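Notes for session 4: looking after the socket cell
Lino Serra, 22 July 2021

Okay, so last time we got as far as homing the arm and I promised we'd get to the fun part, the socket work. The cell (we call it Mokosus, please don't ask me who picked that) does one job: it takes a processor from the fixture and sets it into the motherboard of an open desktop case. Your job is to keep it able to do that, and most of that is fussing with fingers and offsets.

Start with the case. Clamp it in the nest, run the Orodura teach program and bring the wrist in slowly over the board. Watch the cables! They love to spring back into the path. Then check the retention lever. The arm goes nowhere near the socket with a processor until that lever is up, and I want you to look at it with your own eyes as well as reading the status line.
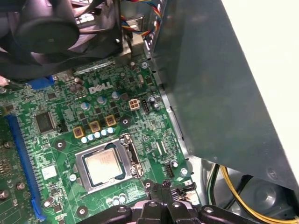 Once you're happy with the lever, save the approach point under a new name. I once saved over a good one in December and spent a whole afternoon getting it back, so humor me on this.

Next, the fingers. Wipe both tips with a dry lint-free cloth, then go over the hex-socket screws with the small key. Snug, no more than that. If a finger has any play in it, the chip will come out of the fixture a hair crooked, and a crooked chip has no business near socket pins. Set the grip force to 12 on the panel to begin with and work upward in single steps, closing on the dummy chip each time. I stop as soon as it holds through a slow wrist turn.
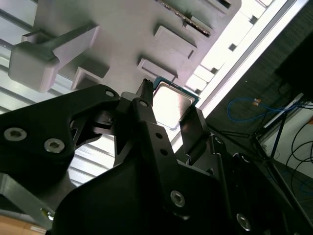 Do I need to teach the pickup point again after changing a finger?
Every time, I'm afraid. A new finger never sits quite where the old one did, so redo the pickup first and the socket approach second, in that order.

Log the new values in Fotero before you run anything at speed. The counter on our cell read 1,136 cycles when I wrote this, and the fingers were last changed at 894, so write yours down the same way. A set can go up to 400 cycles before I swap it.

Last check of the day is a dry approach with nothing in the grip. Creep down toward the socket, stop short, and look at the tip from two sides.

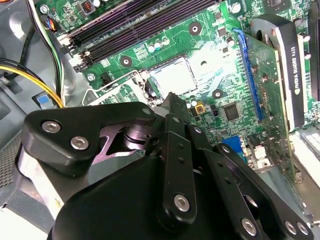
Before next session

Read the Kurtuluş fixture sheet (the short one) and bring your own hex key, the lab set keeps shrinking. We'll start with pickup offsets.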